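The founder of Kotirier, a small network which connects shops with bloggers, met me on a Tuesday morning to talk about late commissions. "Publishers can forgive a low rate," she said. "They do not forgive silence." Her network has 2,051 active publishers, and most of them write about home and kitchen.

Last spring one advertiser, Grillar, took three months to approve its sales. "We had two people in support and both were answering the same email all day," she said. After this she changed the contract – now a shop must confirm or reject every sale in 30 days.

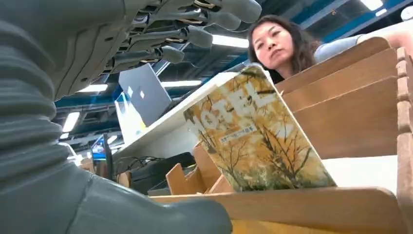 I asked if any shops left because of the new rule. Two did, she told me, and one of them, Wike, came back before September. She would not say on which terms.

Next she wants to show the approval times openly, on the page of each program. "Trernodis already agreed to it. The others are still thinking."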